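Accueil > Tribunes > Automatisation et travail

Montrer le geste à la machine : pour une pédagogie reconnue de la démonstration

11 juillet 2019

77 partages | 2 commentaires

L'apprentissage par démonstration est désormais présenté, dans la plupart des dossiers soumis aux instances de financement, comme une étape technique parmi d'autres. On y décrit avec précision les moteurs, les capteurs et les méthodes de calcul. La personne qui tient les commandes et dont les mouvements serviront de modèle y occupe, dans le meilleur des cas, une ligne. Il nous paraît nécessaire de soutenir ici que cette ligne est insuffisante.

Deux voies principales s'offrent à qui souhaite enseigner une tâche à un bras robotisé. La première consiste à guider le bras à la main, en le saisissant et en l'accompagnant jusqu'à la position voulue. La seconde repose sur la commande à distance : l'opérateur agit sur un dispositif dont les mouvements sont reproduits par la machine. Le guidage manuel renseigne immédiatement sur l'effort, mais il place le corps de l'opérateur dans l'espace de travail. La commande à distance laisse cet espace libre, au prix d'une perception appauvrie du contact. Le choix entre ces deux voies engage la qualité des exemples recueillis autant que les conditions de travail de ceux qui les produisent.

Les objets du quotidien mettent cette question en évidence mieux que les pièces d'atelier. Une paire de lunettes et son étui suffisent. Le plastique translucide se distingue mal, les branches offrent peu de prise, et une pression que la main humaine règle sans y penser doit être décidée par quelqu'un, puis transmise.

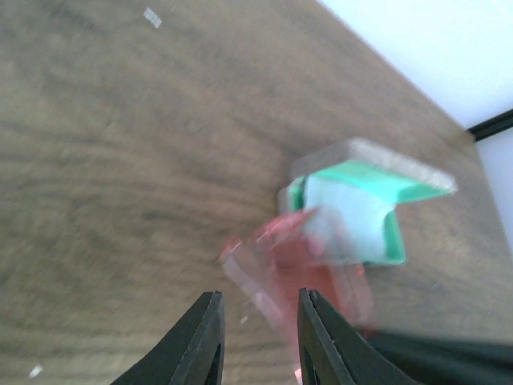
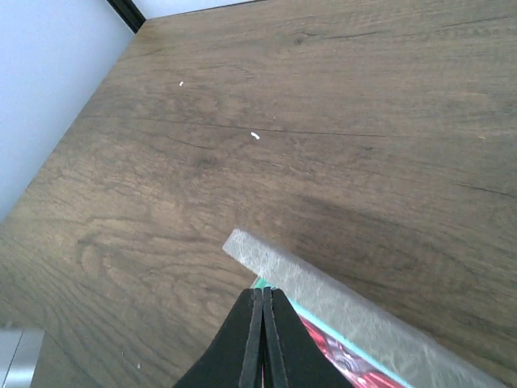
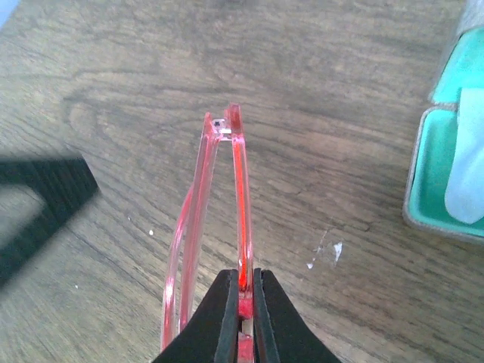

Vue d'ensemble du poste à deux bras :
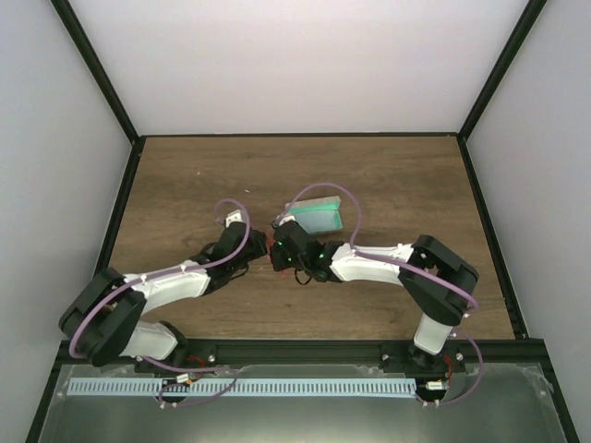 Dalsgaard, lecteur de la première version de ce texte, objecte que l'on exagère la part du savoir-faire individuel : à partir d'un nombre suffisant d'exemples, les maladresses de l'un compenseraient celles de l'autre, et il vaudrait mieux recruter largement que former longuement.

L'objection mérite d'être examinée. Elle est recevable lorsque les maladresses sont réparties au hasard. Elle cesse de l'être lorsqu'elles procèdent d'une même consigne mal rédigée. Si tous les opérateurs d'une équipe ont appris à refermer la pince trop tôt, la multiplication des exemples ne fera que consolider l'erreur. Le programme Cluletti, auquel notre groupe de travail a été associé, en a fourni l'illustration : sur 20 séances relues, deux seulement comportaient une note de l'opérateur signalant une hésitation ou une reprise. Pour les autres, le relecteur devait deviner si une pause relevait de la prudence, de la fatigue ou d'un défaut de liaison.

Nous formulons en conséquence plusieurs recommandations. Les consignes de démonstration devraient être écrites, datées et conservées avec les enregistrements. L'opérateur devrait pouvoir écarter un essai qu'il juge mauvais, sans avoir à s'en justifier et sans incidence sur sa rémunération. Les essais manqués devraient être conservés à part lorsqu'ils présentent un intérêt, notamment ceux où une prise est perdue puis rétablie. Enfin, le temps de préparation du poste, souvent supérieur au temps de manipulation, devrait figurer dans les budgets.

La question de la reconnaissance demeure. Les conventions en vigueur chez Junisico assimilent la démonstration à de la saisie de données. Cette classification ignore ce que l'activité comporte de transmission. Celui qui montre choisit un ordre, un rythme et une manière d'aborder l'objet ; la machine héritera de ces choix, y compris de ceux qu'il n'a jamais formulés. Un formateur qui agirait de même devant des apprentis verrait son travail qualifié d'enseignement.

Le site de Panstead a accepté de mettre à l'épreuve une fiche de poste distincte à compter de septembre. Le texte en sera communiqué aux établissements partenaires, qui pourront adresser leurs observations par écrit avant son adoption.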